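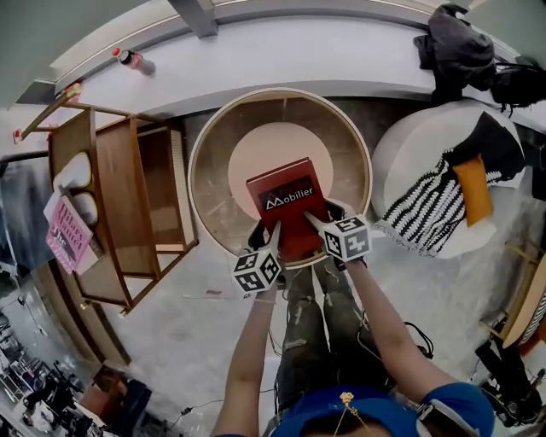

Poul Bisgaard's reply to the notice for this talk was that a side table is for a cup, that a book goes back on the shelf when you have finished with it, and that he could not see how anyone would fill 40 minutes with it. Read this out. Wait for the laugh if there is one. Then say I agree with him on the first point and only partly on the second, and that the talk is mostly about the second.

Slide 1 stays up while people sit down. Round side table, big red book called Mobilier, open shelving to the left. Leave the lights as they are.

Title: Where the books go. Surnbridge Library, upstairs room, October. Water is on the windowsill. The clicker sticks on the back button, so don't go back.

OPENING (4 minutes)

Say who I am, briefly. I spent most of my working life fitting out small flats and waiting rooms, and for the last part of it people mainly rang me about books. They had too many, or they had moved somewhere smaller, or they had bought a nice table and could never see the top of it.

Three places where books live in a room: the shelf, the table, and the place they get leaned for now. Most advice covers the shelf. I want to spend longer on the other two.

Ask for hands: who has a book at home at the moment that is leaning on something? Go on when the hands are down. Don't ask what it is leaning on, we did that in Plerilport and it took up a quarter of an hour.

THE TABLE (10 minutes)

Slide 1 still up. Point to the table. A round top with a rim round it. The rim matters for cups and pencils, and it matters for books in a different way. A paperback will usually sit inside the rim. A large hardback often won't, and then it rides up on the edge and rocks when you put anything on top of it.

Suggest they try it at home with the largest book they own. Put it flat in the middle of the table, press one corner, and see if the other side lifts. If it does, that book lives somewhere else, or the table needs swapping for one without a rim.

Round or square. I used to tell people square, as the books fit it. I have changed my mind. On a square table people line a book up with the edge, then another next to it, and before long the whole top has gone. On a round one there is no edge to line up with, so one pile goes in the middle and it stays one pile. Mention the Drevwood table I had for years, square, never once clear.

How big a pile? My rule is that you should be able to lift the whole lot with two hands and put it on the floor when someone comes round. If you can't, it has become storage.

Big books on the bottom, lying flat. Large illustrated books about furniture, gardens, painting and so on should lie flat wherever they are. Stood upright for long on a shelf with nothing firm on either side, the pages pull down on the spine. So a table is a proper place for a book like the red one. Come back to Poul here – a table for a cup, yes, but a large flat book and a cup should not share it. Choose one.

Height. Sit in the chair, let your arm hang over the side, bend it. The top should be near your hand. Too low and you drop books on to it, which knocks the corners. Show this with the chair at the front, if they have left me one with arms. If not, skip it and just say it.

Taking a large book off the table: both hands, from the lower corners or from underneath. Picking one up by the front cover alone is how hinges go. Pass round the old atlas with the broken hinge. Ask for it back at the end (it was left behind in Plerilport and had to be posted).

OPEN SHELVING (10 minutes)

Slide 1, point left. Open unit, slatted, in compartments. I like these and I have put in plenty. They let light through, you can stand one in the middle of a room, and they don't make a small room feel boxed in. They do have faults where books are concerned, and I will go through the ones I get asked about.

Slats. Small paperbacks can tip into gaps. A piece of card cut to the size of the compartment sorts it. Thin plywood is better if you have a saw. Don't use glass, it slides about.

No back. Books get pushed through and out the other side. People blame the cat. A batten along the back, a finger high, is enough. Screw it if the unit is yours, and if you are renting use two lengths of cord pulled tight.

Dust. It comes from both sides on an open unit. Dust the tops of the books with a soft dry brush, working away from the spine, with the book held shut. Twice a year is plenty. Someone will ask about the vacuum cleaner. Answer: only with the brush end on, low power, and not on anything you care about.

Compartments. People sort by size to begin with and then by subject, then give up. I would say give each compartment one job and don't worry if it is half empty. A compartment for books on loan. One for cookery. One with no books in it at all. The empty one is where the next lot goes, and without it they end up on the table.

Weight. Heaviest at the bottom. I still see encyclopaedias on top. On a free-standing unit that is asking for trouble, and if there are children in the house please fix it to the wall as well.

Story, if time allows, otherwise leave out: the couple who moved from a house to two rooms and brought 438 books. They had counted them before the move and had a list. We put the list away and asked them each to choose one shelf first, without discussing it. After that it went quickly. Everything not chosen went into boxes, and the boxes were opened one a month. By the following spring they were giving boxes away unopened. Don't tell it as if it was my clever idea, it was hers.

THE LEANING BOOK (8 minutes)

Slide 1 for the last time. There is a pink paperback against the outer side of the shelving, Hilary Mantel. A lot of you put your hands up earlier.

A book leans against the outside of a shelf when it is in use, or when the place it should go is full. Those are two different problems. If it is in use, give it somewhere better: the table, the arm of the chair if it is flat, a hook with a cloth bag on the side of the unit. If the shelf is full, another book has to go somewhere first, and no amount of tidying will help until it does.

Leaning does harm over time. The lower edge takes the weight, the cover bows, and it doesn't go flat again on its own. With a paperback it may not bother you. With a hardback it does show.

The bag on a hook is the thing people write to me about afterwards. Any strong cotton bag. Hang it at the height of your hand when seated. One or two books in it, no more.

The box test. Put a box by the door and for 12 weeks anything you find leaning goes in it at night. You may take things out whenever you want to read them. What is left in the box at the end doesn't need shelf space in the sitting room. It can go in a bedroom, to a friend, or downstairs to the library sale.

Flat surfaces near the shelves come in here too. A long counter or worktop across a room catches whatever people are carrying. In the slide there is a bottle lying on its side on one. I keep books well away from any surface where drinks are put down, including large ones with plenty of room. A book and a leak will find each other. Wet books: stand them open on kitchen paper in a cool room with a window open, no radiator, no hairdryer. For anything valuable, ring a conservator before you do anything.

NEXT SLIDE (2 minutes)

Slide 2 is the list of measurements. Read out only the seat height and the shelf depth. The rest is on the sheet. Say that the Tak shelf brackets on the sheet are the ones I use at home and that I have no arrangement with the firm. Any bracket rated for the load will do.

QUESTIONS (what is left)

Likely ones, with short answers.

Do I arrange by colour? No. It is your house.

Can books go in a bathroom? Ones you don't mind losing.

What about a kitchen? Yes, away from the hob, with a bit of space behind them so air can move. Wipe the covers now and then.

Is a stool as good as a side table? For a pile of books, often better. Check it doesn't wobble first.

What do I do with large books if I have no table? Bottom shelf, flat, no more than three deep. Under a bench also works.

Do bookends help with leaning? Inside a shelf, yes. Heavy ones. The thin bent metal kind slides under the first book and scratches it.

How do I stop other people in the house leaving books about? I don't have an answer to this. Ask the room.

If Poul is there, ask him where he keeps his large books and let him talk for a bit. He has good shelves.

Finish by ten to nine, they lock the side door at nine. Collect the atlas. Sheets are on the table by the stairs, and the spare copies are in the blue folder.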